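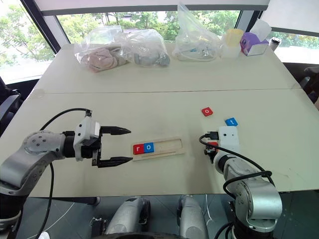
Job-Credit Inspection Checklist, Mastden County
Annual review of a tax credit agreement, with reviewer comments
Employer: Cliveo
Credit terms: 400 full-time jobs held for the year, $900 per job
Result codes: OK / FIX / N/A

I love this review. It's the one time each year when the county gets to find out whether the paychecks it was promised are real paychecks, and Cliveo's binder was a pleasure to work through. Comments are longer than the form asks for. Please read them anyway, especially Part C!

PART A. BEFORE THE VISIT

A1. Signed agreement and every amendment on file. OK
The second amendment was filed under the old company address, so give yourself an extra minute to find it. Worth the hunt, as it changes the job definition from 30 paid hours a week to 35.

A2. Starting headcount agreed in writing by both sides. OK
Signed by the county and by Cliveo on the same page. I wish every file had this.

A3. Notice of visit sent to the employer. OK
Sent in February, answered the same day.

A4. Payroll export received from Provis, all four quarters. FIX
The third quarter came over with the hours column missing. Cliveo's payroll office sent a clean copy by lunch on Monday. Marked FIX so that next year's request letter lists the columns we need by name. Employee number, hire date, last day worked, paid hours, gross wages, work location. Put them in bold.

A5. Reviewer has no financial interest in the employer. OK
Form signed and in the folder.

PART B. ON SITE

B1. Check in at the front desk, sign the visitor log, read the evacuation map. OK
The map is easy to follow and shows both exits. Very nice to see it at eye level.

B2. Wage and hour notices posted where staff can read them. OK
Current state and federal posters, all behind clear covers. The workers' comp notice has the right insurer on it this year.

B3. Unemployment insurance notice posted. FIX
Last year's version. A new one was printed and put up before I left, but the rule is to record what we found on arrival.

B4. Walkways and exits clear in the areas visited. OK

B5. Sample of employee files pulled against the payroll export. OK
Every file in the sample had a hire date that matched Provis. One had a changed last name with the paperwork stapled right behind it, which made my afternoon.

B6. Short talks with employees, supervisors out of the room. OK
People were generous with their time. Two questions are enough here: when did you start, and how many hours do you usually work? Anything more starts to feel like an interview, and folks have jobs to get back to.

B7. Contract staff kept separate from company staff. FIX
Qureshi supplies the temporary workers, and 2 of them had been counted as Cliveo employees in the first quarter. Both were later hired directly, so they do count from their hire dates on. An honest mix-up and quickly sorted. Ask for the Qureshi invoices up front next time and lay them beside the export.

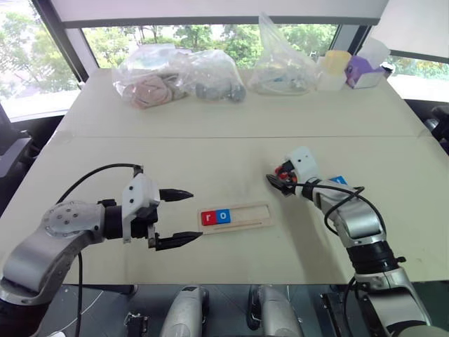 PART C. THE NUMBERS

C1. Jobs counted as an average over the four quarters, as the agreement says. OK
Please, please don't use the December count by itself. A year-end snapshot can make a slow year look terrific or a strong year look weak. The average takes longer to work out and it's so much more useful.

C2. Transfers from other Cliveo locations removed. OK
Someone who moved here from another office is very welcome in Mastden, but the credit pays for new jobs. The export shows the previous location, so sorting by that column does most of the work.

C3. Part-time hours not combined to make full-time jobs. OK
Under the amended agreement, two people at 20 hours are not one job. Several other agreements in the county do allow it, so check each time.

C4. Wage floor met for each counted job. OK
Bonuses left out, overtime left out. Everyone counted was above the floor on base pay alone. Great result.

C5. Required average of 400 met after corrections. OK
Met, even with the Qureshi correction made. Work sheet attached.

C6. Credit claimed matches the jobs approved. FIX
The claim was filed before the correction and needs to be amended. The company has agreed to this and has the form.

C7. Training grant spending supported by receipts. OK
The grant was $4,000 and the receipts cover all of it. Forklift refreshers and a bookkeeping course, both open to hourly staff. More of this, please!

PART D. CLOSING OUT

D1. Findings read aloud to the employer before leaving. OK
D2. Employer's written reply attached. N/A
Not due yet.
D3. Personal data removed from the public copy. OK
Check the sample sheet twice. Employee numbers hide in the footer when it prints.
D4. Summary ready for the county's public page. FIX
Still in draft. I'd like it to show the average job count, the credit approved and the open items all on one page, so a resident can read the whole thing over coffee.

OPEN ITEMS
A4 Column list in request letter: county
B3 Replacement poster, recheck next visit: county
B7 Qureshi invoices with the first data request: county
C6 Amended claim: Cliveo
D4 Public summary: county

Mastden County Job-Credit Review | Contact the review desk | Copyright Mastden County | Back to top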